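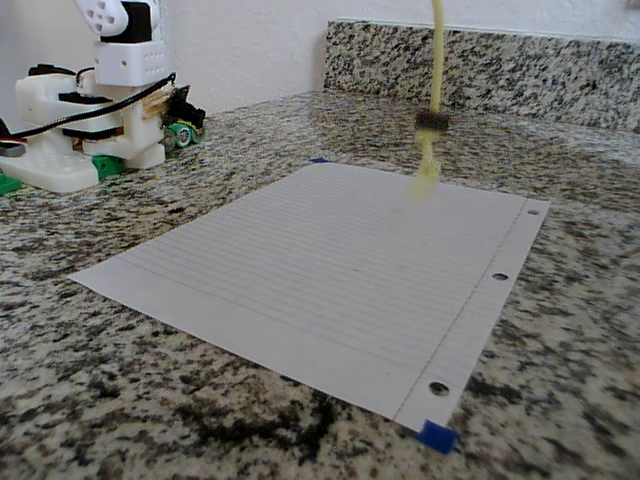
Bhupendra Pathak wanted a shopping list. It was a simple wish, and he had told it to his niece in February, when she asked him what a machine in the kitchen should do first. He did not want it to cook. He did not trust it with eggs. But his right hand shook since the winter, and his own lists had become so bad that he once came home from the store with two cabbages and no tea. So now there was a sheet of lined paper on the granite counter, held at its corner with blue tape, and the arm held the yellow-green marker over it, and the paper was still bare.

"Milk," said Bhupendra.

The marker moved a little above the paper. It did not come down.

"It is thinking," said Prudance from the table. She was his niece by marriage and she had driven from Salinas with the arm in a box on the back seat. She called it Florunon. She had a laptop open in front of her and a cup of tea which she forgot to drink.

"I can think of milk faster," he said.

"You have 74 years of practice, Uncle."

He accepted this. For 35 of those years he had repaired sewing machines in a shop with one window, and he knew that a machine is slow in front of a stranger. He had seen it many times. A woman would bring a machine which skipped every stitch at home, and in his shop it would sew like an angel. Or the opposite.

The marker went down. It touched the paper and made a line, and then a second line, and then it pressed so hard that the tip made a squeak. Prudance stopped it with one key.

"The counter is higher at this side," she said. "Or the paper is. I must measure again."

"What is it, this letter?"

They both bent over the sheet. It could be an M. It could also be two mountains, which a child draws when you ask him for a house in the country.

"It is an M," said Bhupendra. He was generous because she had driven so far.

She worked for an hour. He peeled potatoes next to her, slowly, and the peels came off thick, and he noticed that she looked at his hands and then looked at the screen again. On the second sheet the arm wrote MIL. On the third sheet it wrote MILK, but the K went over the margin line and the letters became smaller toward the end, like a person who is losing courage. She was not happy. She said a list must have 10 things at least, and it needed five minutes for one.

"So I will start in the morning," he said.

"It can't wash a plate. It can't even find the paper if I don't tape it."

"Did I ask for plates?"

She laughed then, and drank the tea, which was cold — she made a face and drank it anyway. In the evening he cut the word from the third sheet with the kitchen scissors, put it in his shirt pocket and walked to the store. The girl at the register asked if he needed anything else.

He took out the paper and read it carefully.

"No," he said. "Only the milk."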